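작업 노트
11월 28일 수요일
Kellik 공개일 참관, 의류 조작 시연

장소는 Amegashie 관 1층. 1970년에 지은 건물이라 하역장 쪽 출입구가 좁고, 장비 반입은 전부 뒷문으로 한다고 함. 우리 쪽 장비를 가져갈 일이 생기면 문 폭부터 확인할 것. 받침대를 분리하지 않고는 못 들어갈 가능성이 높음.

등록 후 안내 자료 한 장 받음. 지난 9월 자료와 비교하면 그리퍼 항목만 바뀌었고 나머지는 같음. 발표 순서는 제어기 소개, 원격 조작 시연, 자율 동작 시연, 질의응답. 실제로는 원격 조작이 길어져서 자율 동작은 짧게 끝남.

제어기 (Bromix)
팔과 그리퍼 명령을 한 루프에서 처리하고, 영상은 별도 프로세스에서 받음. 시간 정보는 수신 시점이 아니라 촬영 시점 기준으로 찍는다고 설명함. 우리 시스템에서 제일 골치였던 부분이라 따로 물어봄. 카메라마다 노출이 다르면 촬영 시점을 노출 시작으로 잡는지 중간으로 잡는지가 문제인데, 답은 노출 중간. 보정은 켤 때 한 번만 하고 운전 중에는 하지 않음. 장시간 운전하면 밀릴 것 같은데 측정값은 공개하지 않았음.

로그 형식은 자체 형식. 변환 도구가 있으나 그리퍼 전류가 빠진다고 함. 전류 없이는 접촉 판단을 다시 해 볼 수 없으므로 우리한테는 쓸모가 반으로 줄어듦. 변환 도구에 전류 항목을 넣을 계획이 있는지 메일로 문의 예정.

비상정지는 팔 전원만 끊고 제어기는 살려 둠. 복귀하면 마지막 자세에서 다시 시작. 천을 잡은 상태에서 정지했을 때 그리퍼가 열리는지 물었더니 현재 힘을 유지한다는 답. 천에는 맞는 선택이지만 손가락이 끼었을 때를 생각하면 별도 해제 수단이 필요함. 해제 버튼의 위치는 확인 못 함.

그리퍼 (Cadent)
손가락 끝은 쐐기형. 천을 위에서 누른 다음 당기면서 집는 방식을 권장함. 끝이 얇아야 겹친 천 밑으로 들어가지만 얇을수록 상판에 닿을 때 휘어짐. 휨 허용치를 물었고, 수치 대신 교체 주기로 답을 받음. 교체는 나사 4개, 공구 하나로 끝남. 교체 후 영점은 손으로 다시 잡아야 함.

잡는 힘은 고정값이 아니고 품목별로 지정. 얇은 메시 원단과 두꺼운 골지 원단에 같은 값을 쓰면 한쪽은 미끄러지고 한쪽은 주름이 심하게 잡힌다고 함. 우리 수건 실험에서 나온 결과와 방향이 같음. 다만 저쪽은 사람이 표에서 골라 넣고, 자동으로 찾는 기능은 없음.

시연
품목은 운동용 저지. 평평한 상판 위에서 끝자락을 잡고, 당겨서 펴고, 반으로 접는 순서. 조작자는 고정 카메라 화면을 주로 보고 집기 직전에만 손목 카메라 화면으로 눈을 옮김. 두 화면을 나란히 띄워 두었는데 전환 버튼을 없앤 것이 효과가 컸다고 함. 우리는 아직 전환식. 돌아가면 화면 배치부터 바꿔 볼 것.

자리에서 적은 결과:
원격 조작 시도 27회
그중 한 번에 집은 것 13회
나머지는 다시 접근하거나 사람이 천을 정리하고 재시작

성공률로 옮겨 적기에는 조건이 섞여 있음. 조작자가 중간에 교대했고, 시작 자세도 매번 달랐음. 한 번에 집은 경우는 대체로 끝자락이 상판에서 조금 떠 있을 때였음. 완전히 붙어 있으면 손가락 끝이 천을 밀고 지나감. 미리 주름을 만들어 두고 집는 편이 빠르다는 것이 조작자 의견이고, 내가 본 것과도 맞음.

검은 원단은 손목 카메라에서 특히 불리함. 접힌 곳이 그림자와 붙어서 어디가 가장자리인지 잘 안 보임. 색이 있는 트림이나 인쇄가 단서 역할을 함. 노출을 올리면 상판이 먼저 날아가므로 한계가 있음. 팔이 움직일 때 번지는 것도 그대로 남아서, 집기 직전에 잠깐 멈추는 구간을 넣었다고 함. 멈춤 시간은 조작자 재량이고 로그에 따로 표시되지 않음. 학습에 쓸 거면 이 구간을 표시해 두는 편이 나을 것.

자율 동작은 집기와 당기기까지만 보여 줌. 접기는 준비가 덜 됐다고 해서 생략. 당기는 속도가 원격 조작보다 눈에 띄게 느렸고, 당기는 중에 힘이 일정 값을 넘으면 놓고 다시 시작함. 놓는 기준값은 원단과 상관없이 하나. 그리퍼 힘은 품목별로 두면서 이쪽은 왜 하나인지 물었는데, 답하는 사람도 정리가 덜 된 듯했음.

질의응답 메모
천 뒤집기: 아직 안 함. 앞뒤 구분은 인쇄로만 함.
조명: 천장 조명 그대로 사용. 보조등은 그림자가 두 개로 갈라져서 뺐음.
상판 마찰: 측정 안 함. 청소한 날은 미끄럽다는 말만 있음.
데이터 공개: 미정.
대여: 그리퍼만 가능, 제어기는 불가.

우리 쪽 할 일
화면 나란히 배치로 변경, 기존 전환식과 같은 조작자로 비교.
집기 전 정지 구간에 표시 추가.
Cadent 손가락 끝 견본 요청. 휨은 우리가 직접 측정.
시간 보정 밀림 시험. 장시간 운전 로그는 이미 있으니 그것부터 볼 것.
검은 원단 품목을 시험 목록에 추가. 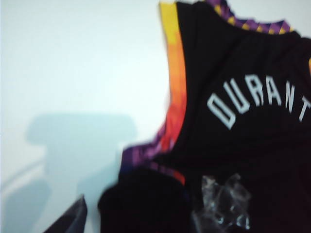

손목 카메라. 등판 이름 인쇄와 진동둘레 트림 쪽.
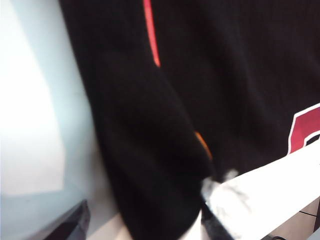
손목 카메라. 골지 원단, 빨간 트림. 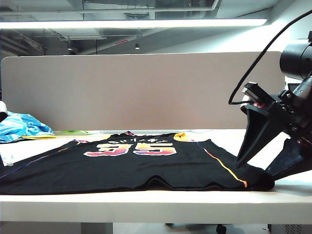

고정 카메라. 등번호 35, 오른쪽에서 접근.

Ohemaa Annan: 27회를 한 묶음으로 두지 말고 조작자별로 나눠 적어 주세요. 교대 시점이 메모에 있으면 지금이라도 나눌 수 있을 겁니다. 그리고 힘 기준값이 하나라는 부분은 당기는 방향과 같이 봐야 합니다. 골지 원단은 결을 따라 당길 때와 가로로 당길 때 늘어나는 양이 달라서, 원단별로 값을 나눠도 방향이 빠지면 같은 문제가 남습니다. 견본이 오면 휨 측정은 제 쪽 지그로 하겠습니다.

답: 교대 시점은 적어 둠. 나눈 표는 다음 장에 붙임. 당기는 방향은 기록하지 않았으므로 다음 시험부터 항목 추가.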